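Chapter 4
Comparing Grippers Without Fooling Yourself

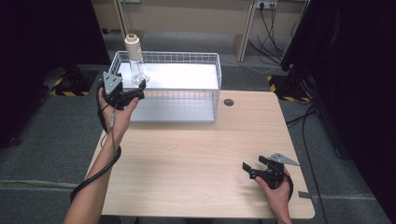

Burgi Steiner read a draft of this chapter and told me I was starting in the wrong place. Begin with the jaws, she said, and leave the controllers until people have dropped a few things. I argued for a while – then I moved the sections around, so blame her if you like the order.

My own first comparison was a mess. I had two hand-held grippers, the Kuo and the Demonov, and I tried the Kuo all morning and the Demonov all afternoon. The Demonov won by a mile! I was thrilled, and I wrote it up that same evening. What I'd measured was mostly me getting better at picking up bottles.

The next October I did it over at Damham, swapping grippers every 40 tries, and the big gap shrank to almost nothing. By the end I had 228 tries in my notebook and a sore thumb (you'll get one too, so take breaks).

In this chapter we'll set up a small test you can run on any table. You'll need a few things to grab, a container with sides high enough to get in your way, and a clear rule for what counts as a good grasp. Write the rule down before you touch anything. We'll look at jaw shape first, then at how cable drag changes the way you move your wrist, and after that at the Rorkgate controller, which we'll run at both of its speed settings.

4.1 Choosing what to grab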